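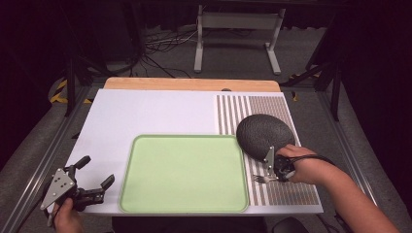 Green tray, striped panel and dark oval piece at the table.

Tableware Loans and Table Setting: Frequently Asked Questions

The following questions are those most often put to the Niteo Tableware Library by borrowers, both households and organisations. They apply to all loans made from the Imus and Chiu counters. Separate terms apply to glassware and to table linen over two metres in length, and these may be requested at either counter.

Who may borrow from the library?

Any adult resident may register. Schools, clubs and places of worship may register as organisations and should name one person to be responsible for each loan. Proof of address is required at registration and again every second year.

How many pieces does the library hold?

The collection stands at 2,000 pieces, of which 500 are kept at Chiu and the remainder at Imus. Pieces may be ordered from one counter to the other without charge. Please allow three working days for a transfer.

How long may I keep the items?

The standard loan is three weeks. It may be renewed once, by telephone or at the counter, provided that no other borrower has reserved the same pieces. Items required for a single event should be returned on the next day on which the counter is open.

What is included in an everyday setting?

An everyday setting consists of a placemat, a plate and cutlery. A serving tray may be added on request. Borrowers choose their own colours at the shelves, and staff will not normally make up a matching set in advance. Pale green trays and dark plates are lent separately and may be combined with any placemat.

In what order should the table be laid?

The library recommends that the table be wiped and dried first. Placemats are laid next, then trays, then plates, and cutlery last. Where a tray and a plate are to share one striped placemat, the tray should be set down first and the plate placed beside it. It is acceptable for the rim of a plate to rest lightly on the edge of a tray while the table is being arranged, but it should not be left there once food has been served.

Must the stripes on the placemats run in a particular direction?

No. Stripes may run towards the diner or across the table. On a long table it is usual to keep all placemats the same way round.

May the flat green pieces be used for cutting?

Only where the label on the underside permits it. Several trays and boards in the collection are of similar colour and outline, and they are easily confused once they have been taken out of their sleeves. If the label is missing, please treat the piece as a serving tray and use no knife upon it.

May I place hot dishes directly on a placemat?

Hot dishes should stand on a trivet. Placemats and trays are not lent for use as heat protection, and marks caused by hot pans are charged as damage.

How should dark plates with a speckled surface be cleaned?

These should be washed by hand in warm water with a soft cloth. Scouring pads leave pale lines which cannot be removed. Crumbs and sauce can be difficult to see against a mottled surface, and borrowers are asked to check each plate under a good light before packing it. Plates returned unwashed are subject to the cleaning charge shown on the loan slip.
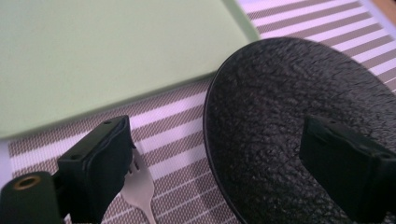 How should placemats be cleaned?

Shake the placemat out of doors, then wipe it with a damp cloth along the line of the stripes. Do not soak it or place it in a tumble dryer. Placemats should be dried flat, away from radiators, and must be completely dry before they are rolled. Folding is not permitted, as the crease remains.

How should items be packed for return?

Plates should be returned in the padded sleeves supplied, standing on edge. Trays are stacked flat with one sheet of paper between each. Cutlery goes in the roll and must not be placed loose among the plates. Please put the loan slip on top, where it can be seen when the crate is opened.

What happens if something is broken or lost?

Please inform the counter before the return date. Pieces from the Tenovex range can usually be replaced from stock, and the borrower is charged the replacement cost only. For older pieces, a charge is set according to the list displayed at each counter. Small chips should be reported even where the piece remains usable. Broken items should be wrapped and brought back with the rest of the loan.

Is a deposit required?

A deposit is taken from organisations borrowing more than 60 pieces at one time. It is returned when the loan has been checked in. Household borrowers pay no deposit.

May I practise laying a table before my event?

Yes. Practice tables are available at Imus in the mornings and may be reserved through the counter. Borrowers may use any pieces from the open shelves and are asked to put them back in their places afterwards.

When is the library closed?

Both counters close for the whole of September for stock checking. Loans falling due in that month are extended automatically to the first open day in October. Returns cannot be accepted during the closure, and crates must not be left at the door.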